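Grirnura hand controllers: a review after 210 demonstrations

I've wanted a decent pair of hand controllers for our two-arm table for ages, and the Grirnura set has made me very happy indeed. You hold one in each hand, squeeze to close the gripper, and the arms go where your wrists go. After 210 recorded demonstrations I still look forward to picking them up!

Most of my time with them has gone on table-top jobs with play-kitchen sorts of things: fruit, sponges, a bowl, a big pump bottle.

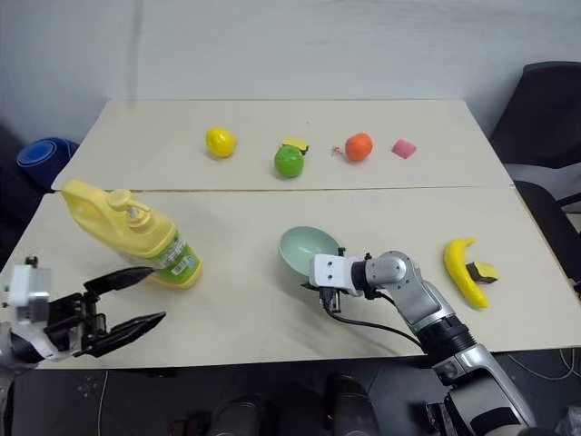 Setting up is quick. The Tralier software finds both controllers by itself, and you can change how far the arm moves for each movement of your hand. I turned mine down for fine work and left it there. Twisting feels lovely – you roll your wrist and the gripper rolls too, with hardly any lag.

The squeeze trigger is the best bit. It has a long, soft travel, so you can stop halfway and hold the fingers wherever you want them. Rims are where I notice it most, with one finger going inside and one staying out. My old Nindico pair only really did open or shut, and I spoiled plenty of takes that way.
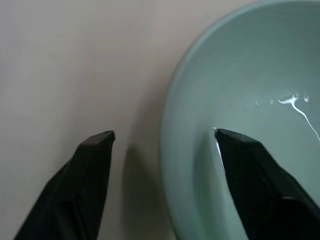
Wrist view, with the fingers open either side of the bowl's rim.

Grumbles? The strap rubs after a long session, and the pause button sits too close to the record button (I've ended takes early more than once). Battery life is up to 2 hours, so keep the charging lead handy. I'd also like a left-handed menu, please.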